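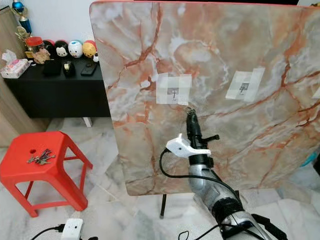
So does blurring the training images on purpose make the arm any better?
A bit, for reaching. For anything fiddly it made things worse.

OK, quick write-up before I forget what I did. Been meaning to post this since December. The project is still called Lisex, still lives in the living room, still takes up every outlet.

The question came out of the last batch of runs. The policy was fine when the head view was sharp and went silly as soon as the head turned. Reaches landed short, or off to the left. My guess was that it had hardly seen any smeared images in training, so I trained it twice. Same demos, same settings. One copy got clean images, the other got fake motion blur on half of them. 200 demos total, which is not a lot, I know.

Small targets stuck on a board for the pointing test, keys and little trinkets on the red stool for the picking one. Cabinet and TV console left exactly as they are, ornaments and all. I like a busy background. Last year I trained against a bare wall and the thing fell apart the first time there was a tissue box in view. 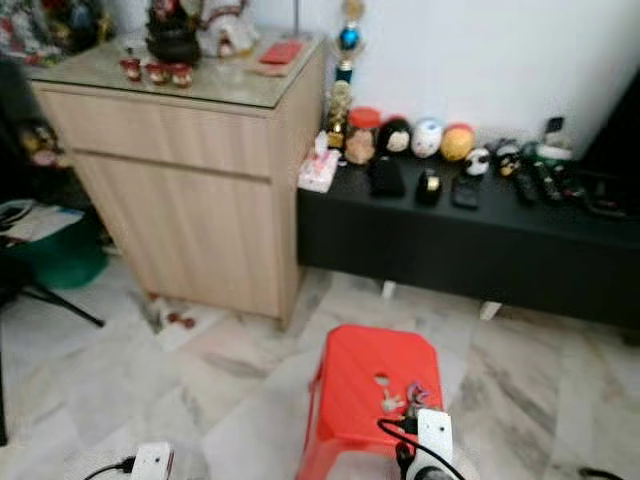 What came out

Pointing with the head moving: clean model 50 percent, blur model quite a bit higher, I'm rerunning it before I put a number on it. Pointing with the head still: no difference I'd bet on.

Picking off the stool: blur model lost. Kept closing early. I think it learned to shrug off fine edges, and fine edges are all you get with a key ring. Tried a shorter blur kernel (8 pixels) and got some of it back, not all.

Seed matters more than I'd like. Seed 3711 looked amazing and I nearly wrote this post off that one run. Don't do that. I've done it before, see the Durar post, which I still have to go back and fix.

Other stuff. The fake blur is all in one direction per image and real blur isn't, near things smear differently from far things when the head moves. So the next try is to use real blurred frames pulled from the recordings, there's plenty of them and I'd been throwing them out in the cleanup script. Kind of annoyed about that. The Fostomari loader drops them by defualt, check yours.
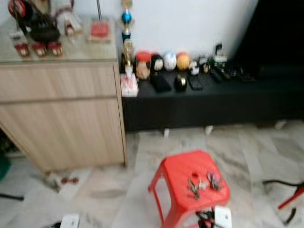
Head view with motion blur, stool and console. The sort I used to bin.

To do: put the real ones back in, retrain both, five seeds each this time. Also want to try blur only on the head view and leave the others alone, that might save the picking. Will post the numbers wether they're nice or not. Config is in the usual folder, ignore the one named final2.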